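Re: Do we really need a written rule for two arms over one table?

cliren_fan
Yes! We run our station on the Wokthorpe house rules and I love how short they are. 8 lines, one page, taped up by the door. My favorite is rule 3 – one arm moves in, the other holds still until the first is clear. People moan for a day and then stop crashing things.

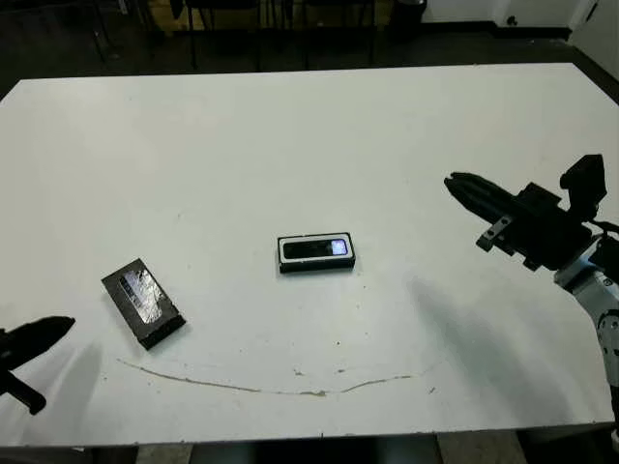

Two arms, two items on the table.

Dvorak
I like rule 3, but I'd drop the speed cap. 10 percent for every approach is painful when you have 457 picks to get through.

cliren_fan
Keep the cap! It only applies when the fingers are close to the part, and glossy stuff scratches so easily. Full speed everywhere else, go wild. Ours also says to log every pause, even the silly ones, and reading that log back in June has been so much fun (yes, I'm that person).

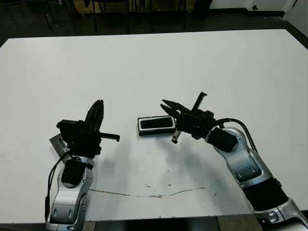
Ionuț Sima
I'd side with Dvorak on the cap. A force limit does the same job and you don't lose the afternoon. Write down the limit, who set it and when it was last checked, and leave speed to whoever is running the shift.

Pralto
Force limits are great until someone swaps the fingers and forgets to redo them. Why not both?

cliren_fan
Both! Going on the page as rule 9 – new fingers, new check, no picks before that. Will post the updated sheet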